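Workshop notebook: open day, Thursday
Meris bench, back end of the shop
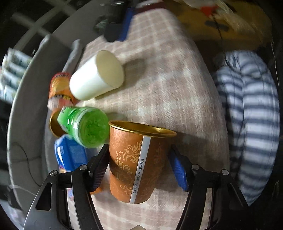 Writing this up the same evening while my feet are still complaining, so forgive the order of it. I want it down before the visitors all blur into one visitor, and also so that whoever sets up the next one doesn't have to start from my memory.

We opened the doors at ten and had people in until a little after four, with a gap over lunch that was supposed to be an hour and got eaten down to the time it takes to swallow a sandwich standing up. The sign-in sheet says 134. There were surely a few more, as small children don't sign sheets and neither does anybody who comes in by the loading door. For comparison, last June we had 90 and thought that was a crowd.

Four stations this time. Ours was the hand gripper table, next to us was the Vumoton arm doing its sorting routine, then the Clengate people with their conveyor at the front, and the poster wall with the coffee. I think the order was wrong, and I'll come back to that.

What we did at our table. The idea was the same one we talked through at the Monday meeting: put a heap of ordinary things on the plaid cloth, hand the visitor the gripper, and let them try to tidy up. We had paper cups, the green bottle on its side, packets and so on, all the sort of stuff left over after a party. No lecture first. I had a little speech ready and dropped it by the third group, which was a great relief to me and I expect to them. People want to squeeze the thing. Once they've squeezed it and watched the two jaws come together they ask much better questions than they do after listening to me.

The cups were the stars. I had worried they'd be too easy, and for a person's hand they are, but with two jaws and the ribbed pads you find out fast that a paper cup has opinions. Take it too high, up by the rim, and the wall goes oval and it squirts out toward whoever is standing opposite. Take it low and it's fine, only then you have to get the tips down close to the cloth and people are shy about that, they hover. The taper doesn't help either. I must have said "go lower, you won't hurt it" all day long. A girl of maybe nine got it on her first go and then stood there coaching her father through his, with a good deal less patience than I would have shown him!

The copper-colored cups with the gold rim got more attention than the plain white one, and I'd like to use them again. They look nice, for one thing, and people reached for them first. For another, they have printing down the side, 爱护环境 人人有责 and then REUSE, and that started a conversation nearly every time. A couple who read Chinese told the others at the table that it says something like "caring for the environment is everyone's responsibility," and after that I could hardly throw away a crushed one in front of guests. We did crush a fair number. Final count of the dead is 19, and I've set them in the box under the bench in case anyone wants to look at how they failed. Most have the same dent, on both sides, a third of the way down. I'd love it if somebody would sit with those and a pad of paper for half an hour, it would tell us more about how new people use the jaws than any form we could hand out.

The shiny rim is worth a note for the vision side. It throws highlights, and they travel as you tip the cup or lean over it. I mention it because a gentleman who used to run a bottling line asked how the software would tell a highlight from an edge, and I gave him a rather woolly answer and then wished I'd fetched one of you. He was very gracious about it. Same with the green bottle, which has glare running along the body and patches of darker green in the base. If we want a hard test set, we have one sitting on the table already.

The bottle turned out to be the other good teacher. Nearly everybody went for it sideways across the middle, which works if you're square to it and doesn't if you're not, and then it rolls. The cloth saved us there, it has enough fuzz to slow things down. I had argued for a bare tabletop on the grounds that it would look cleaner, and I take that back. Please keep the cloth. It also hushes everything, and by two o'clock, with the Vumoton compressor going next door, I was grateful for any hush on offer.

Questions I was asked more than once, so we can have better answers next time:

How hard does it squeeze? I kept saying "as hard as you do" and that's true of the hand-held one, but people then point at the arm and ask about that one. We should have a number, or a bathroom scale, or something they can press on with their own fingers first. I like the bathroom scale.

Why two jaws and no fingers? This came up with every school group. I talked about fewer parts and easier repairs, and showed them the pivot screws on the linkage, and they were quite satisfied. The teachers liked it even more than the kids did. One of them asked if she could borrow a spare jaw for her classroom and I said I'd ask, so I'm asking.

Does it get bored? From a boy of about five. I said the gripper didn't but I sometimes did, and he thought that over very seriously.

Can it pick up an egg? We need eggs. Every single time. Hard-boiled would be kinder to the cloth.

Will it take my job? Asked lightly by several people and not so lightly by one man who stayed back after his group had moved on. We talked for quite a while about the warehouse he works in and I mostly listened. I don't think there is a tidy answer to put on a poster and I'd be sorry if we tried. I'd only say that whoever is at the table should leave themselves time for that kind of talk, which means two people on the station and never one.

Things that went wrong, or a bit wrong. The left pad worked loose in the morning after somebody twisted the gripper against the edge of the table, and I had to stop and reseat it with a line of people watching. It took four minutes and they loved it, so perhaps we should plan a breakdown. It held for the rest of the day, but I'd still like that pad looked at before it goes back on the Gumede job, as I only had the small driver with me and didn't want to lean on it.

The cable was in the way of left-handed visitors. I'm left-handed myself and I should have seen it coming. We ended up with me holding it up out of the way like somebody carrying a bride's train, and by mid-afternoon my shoulder had had enough. A hook overhead would do.

And the order of the stations. Everyone came in past the Clengate conveyor, which is big and quick and noisy, and stopped dead, so there was a jam at the door for most of the morning while our end of the shop had a little group at a time. Then they all arrived at us together after eleven. If the hand table were first, people would get something into their hands right away and go on to the conveyor and the arm already knowing what a bad grip feels like. I noticed that the few who came in by the loading door and reached us first asked sharper things at the arm afterward (I was eavesdropping, I admit it). I said this to the Clengate folks while we were stacking chairs and they were agreeable, provided they keep the outlet by the pillar.

One more good moment, as I don't want to end on furniture. A retired seamstress picked up the gripper, asked nothing, and cleared the cups off the cloth one after another without denting a single one. I asked how she did it. She said she looked at where the cup was going to be held before she moved, and only then moved, the same as with a pin. I've been telling new people that for years in a great many more words. I'd like us to log a few runs by people like her if they are willing, because our own runs all look like each other by now.

To do:

Replace or reseat left pad, proper driver, check the right one while it's open.
Hook for the cable.
More of the copper cups, at least double what we had.
Eggs, boiled. Bathroom scale.
Ask about lending a spare jaw to the school.
Wash the plaid cloth, cold, someone spilled juice on the far corner.
Return the extension reel to Clengate, the orange one with tape on the plug. I've left it by the door so I'll fall over it in the morning.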